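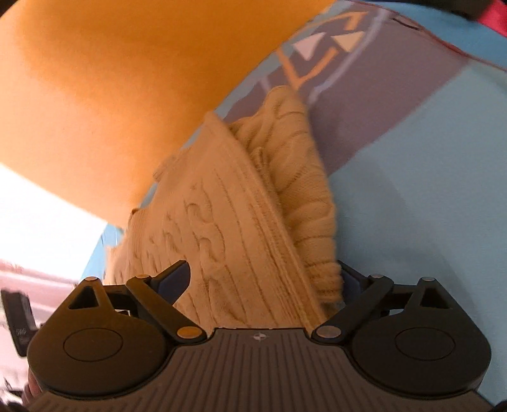
Jersey de ochos sujeto con la pinza de mano, puesto de doblado.

Acta de la reunión del grupo de trabajo de automatización
Lavandería y arreglos Hetcombe, sala de la primera planta
Mes de enero, de 9:30 a 11:15

Asistentes: Volodymyr Melnychuk (preside), Yiran Liao (taller de doblado), Chenxi Yin (compras), Shih-chieh Chou (mantenimiento), Zeyu Qiu (redacta el acta).
Excusa su ausencia: la representante del local de Hesby. Envió sus comentarios por correo y se leen en el punto 3.

1. Acta anterior
Se aprueba con una corrección. En el punto 4 decía "planchado" y debe decir "doblado". El cambio lo pidió Yiran Liao.

2. Situación del doblado
Yiran Liao presenta los datos de la semana de prueba. Se registraron 212 prendas, todas cogidas con pinza de dos dedos y colocadas sobre la mesa por una persona. Las toallas y las fundas de almohada no dan casi ningún problema. Las camisas dan problemas en el cuello. El punto grueso es lo más difícil, y dentro del punto grueso lo peor son los puños y los bajos de canalé, que se enrollan sobre sí mismos y esconden el borde que hay que coger.

En total se soltaron o se cogieron mal 18 prendas, y la mayor parte eran jerséis. Yiran aclara que los dedos sujetan bien la lana cuando ya está cogida. La dificultad viene antes, al decidir por dónde se coge. Una persona mete la mano, nota dónde hay dos capas y separa una. Con dos dedos rígidos se cogen las dos capas, o el pliegue entero.

Shih-chieh Chou pregunta si se probó con la prenda extendida de antemano. Yiran contesta que sí, y que entonces funciona mejor, pero que extender la prenda ya es la mitad del trabajo. Si tenemos que pagar a alguien para extender, no se ve la ventaja.

Volodymyr Melnychuk pide que se anoten también los hilos sacados. Hay prendas que llegan ya con hebras sueltas y después no se puede saber si el daño es nuestro o del cliente. Se acuerda revisar cada jersey antes de la prueba y apuntarlo en la hoja.

3. Comentarios del local de Hesby
Se lee el correo. En Hesby opinan que el doblado de ropa de clientes particulares no se debería automatizar todavía, porque cada bolsa es distinta. Proponen empezar por la ropa plana de hoteles, que es siempre igual. Preguntan además qué pasará con el turno de tarde.

Volodymyr responde que no hay ninguna decisión sobre turnos y que no se va a tomar este año. Pide que conste en acta.

4. Oferta de Verko
Chenxi Yin resume la oferta. Verko propone una célula con dos brazos para el puesto de doblado, en alquiler, con una fase de ajuste en nuestro local. La empresa indica una velocidad de unas 70 prendas por hora en ropa plana. Para punto no da ninguna cifra y, cuando Chenxi la pidió por teléfono, le dijeron que "depende del material". Chenxi recuerda que una persona con experiencia hace bastante más que eso en toallas, aunque no durante toda la jornada.

Hay discusión sobre este punto. Shih-chieh Chou está a favor de aceptar la fase de ajuste, que no obliga a comprar. Dice que dentro de dos años las máquinas harán esto y que es mejor aprender ahora. Yiran Liao no está de acuerdo: la misma frase se dijo cuando se compró la plegadora de sábanas, que sigue necesitando a dos personas. Zeyu Qiu pregunta por el espacio – la mesa actual ya está junto a la pared y los carros pasan con dificultad.

Chenxi comenta también la propuesta de Wei, más pequeña, con un solo brazo. Es más barata pero no incluye visitas de mantenimiento. Shih-chieh no la recomienda.

Acuerdo: no se firma con Verko por el momento. Chenxi pedirá una demostración con ropa nuestra, con al menos diez jerséis de punto grueso elegidos por Yiran. Si Verko no acepta traer el equipo, se enviará la ropa.

5. Continuación de las pruebas
Se aprueba seguir con la pinza de mano hasta llegar a 1.000 prendas registradas. Se añaden calcetines y ropa de bebé. Yiran pide una persona más dos mañanas por semana; Volodymyr lo consultará.

Shih-chieh revisará los dedos de la pinza y mirará si existen puntas más finas para entrar debajo del canalé. Traerá precios.

6. Ruegos y preguntas
Zeyu Qiu pide que las hojas de registro se rellenen el mismo día. Faltan las de una mañana completa y hubo que reconstruirlas de memoria.
Yiran Liao pregunta por la luz del puesto de doblado – se pidió en la reunión anterior. Shih-chieh dice que está encargada.

Tareas
Chenxi Yin: carta a Verko y condiciones de la demostración.
Yiran Liao: selección de jerséis, nueva columna "estado previo" en la hoja.
Shih-chieh Chou: puntas de la pinza, luz.
Volodymyr Melnychuk: respuesta a Hesby, horas de apoyo.

La próxima reunión será en febrero, a la misma hora.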